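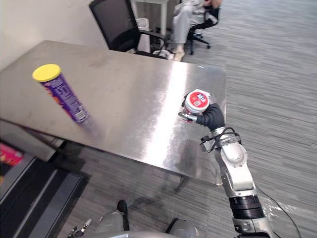 The Wirnameck Student Robotics Program completed its spring term on June 18, 2022, with 15 students presenting their final projects. The closing assignment asked each team to have a two-armed robot pick up packaged groceries and set them down at a marked point. Items ranged from a tall snack can with a yellow lid to a small round container, held from the side in the gripper with its lid facing up. Teams recorded 164 attempts during the term, of which 91 met the standard set by the instructor, Jayanthi Varghese.

Home Programs Gallery Calendar Contact

Project notebooks were reviewed by Lorraine Stubbs and remain available to families on request - please write to the program office. Applications for the next session, to be held at the Parkel building, open in October.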